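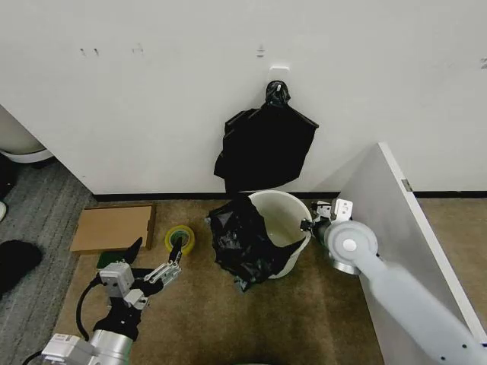
Slide 1. Wall hook, black bags and open bucket at floor level.

Speaker notes: Waste Points in Shared Rooms
Speaker: Puspita Kwok, Facilities Standards, Navarrete Housing Services
Delivered 3rd October, Salodeo Hall, lower meeting room

Opening (slide 1 remains on screen)

Good morning, and thank you to the Fomberg site managers for making the trip. My subject is the small waste point: the bag, the bucket, and the piece of wall they occupy. Navarrete maintains 2860 shared rooms. Complaints about those rooms concern trash more often than heating, and most of them can be settled with supplies already in the building.

Please look first at the hook. It is a white adhesive hook on a plain wall, and a black plastic bag hangs from it by its twisted top. Directly underneath is a round white bucket with a second black bag draped over one side. We will take the two bags separately, as they raise different questions.

[Pause. Allow the back rows to settle.]

The hanging bag

A bag on a hook is easy to reach and keeps the floor clear for sweeping. The standard permits it for dry, light waste only: paper, wrapping, packing film. Food waste and glass are not to be placed in a hanging bag under any circumstances.

Note the length of the bag. It comes down nearly to the baseboard. Staff should tie a knot in the upper part to shorten it before hanging, so that the bottom stays well off the floor once there is weight in it.

Adhesive hooks are approved on smooth painted surfaces. They are not approved on wallpaper or brick. Wipe the wall, let it dry, press the hook firmly, and leave it overnight before use. The load limit is the one printed on the hook package. Managers have asked whether screws may be used instead. In the Stodel building, which dates from 1911, no drilling is allowed without written permission. Elsewhere, send a request to my office.

The bucket and its liner

The bag at the bucket covers much of one side and trails a corner onto the rug. The standard asks for a liner that is opened fully, pushed down to the base, and folded over the rim on all sides. Loose plastic on a walking surface is recorded as a trip hazard at inspection, whatever the size of the piece.

[Demonstrate with the sample bucket on the side table. Fold the rim slowly, then once more at normal speed.]

A bucket without a lid is acceptable in a workroom. It is not acceptable in a kitchen or in any room where residents eat. Lids may be ordered through the Fomberg supply list in boxes of 100, and smaller sites are encouraged to share an order.

Items beside the waste point

There is a roll of tape on the floor to the left of the bucket, and farther along a flat piece of brown cardboard. Items placed near a waste point tend to be treated as waste. Tape, scissors and markers belong in a drawer or on a shelf. Cardboard for recycling is to be flattened and taken to the collection area the same day. Cardboard that is being kept should be labeled and stored upright in a closet.

The wall

Scuffs and small marks are not a defect under the standard. Please do not request repainting for them. A damp cloth is sufficient in most cases, and the annual round will cover the remainder.

Questions expected

Clear bags or black: either, until present stock is used up.
Who empties the bucket: the last group booked into the room.
Rugs near waste points: permitted, provided they lie flat.

[Hand out the one-page checklist. Signed copies are to be returned to the Navarrete office by the end of October.]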